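Cómo empezar a saltar a la comba en casa (y no dejarlo a la segunda semana)

28/09/2019

¡Me encanta la comba! Ocupa menos que unas zapatillas, cuesta poquísimo y en un cuarto de hora te deja sudando como si hubieras subido al monte. Si llevas años sin saltar, desde el patio del colegio por ejemplo, te va a sorprender lo rápido que vuelve el ritmo.

Lo que necesitas

Una comba de la medida correcta y zapatillas con algo de amortiguación. Yo uso una Skilto de cable fino para ir rápido y una Luvo más gruesa para los días tranquilos, pero para empezar vale cualquiera que gire bien en los mangos. Para medirla, pisa el centro con un pie y estira los mangos hacia arriba: tienen que llegarte a las axilas. Si se queda larga, hazle un nudo cerca del mango y listo.

Busca un sitio con techo alto y un suelo que ceda un poco. Tarima, goma, una esterilla firme. El cemento del garaje déjalo para más adelante, que los gemelos lo notan enseguida.

Paso 1: el salto sin comba

Pies juntos, rodillas blandas, codos pegados al cuerpo. Salta muy bajito, apenas dos dedos del suelo, y cae sobre la parte delantera del pie. Haz 50 saltos así, moviendo las muñecas como si llevaras la cuerda.

Paso 2: la comba en una mano

Coge los dos mangos con la derecha y gírala a un lado mientras saltas. Cuando oigas que la cuerda toca el suelo justo al despegar, cambia de mano. Ese golpecito es tu metrónomo – hazle caso y lo demás sale casi solo.

Paso 3: series cortas

Ahora sí, con la comba completa. Veinte segundos saltando y cuarenta de descanso, ocho veces. ¿Te enganchas? Pues claro, todos nos enganchamos. Vuelve a colocar la cuerda detrás de los talones y sigue.

Haz esto tres días por semana, dejando uno libre entre medias, y cada semana suma cinco segundos al salto y quítaselos al descanso. Yo empecé contando en voz alta y mi primer récord sin fallo fue de 271 saltos. ¡Lo celebré como una final! Ahora suelo andar alrededor de 475 en un día bueno.
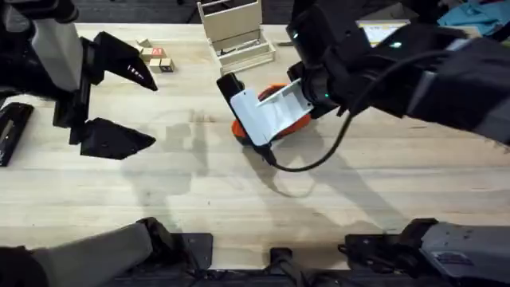

Si un día te molestan las espinillas, para y camina diez minutos. Casi siempre es por saltar demasiado alto o por mirar al suelo: levanta la vista, elige un punto de la pared y relaja los hombros. Al acabar, estira los gemelos medio minuto por pierna, con la rodilla recta y luego un poco doblada.

En octubre subiré la segunda parte, con el paso de boxeador y el cruce de brazos. Hasta entonces, ¡a darle a la cuerda!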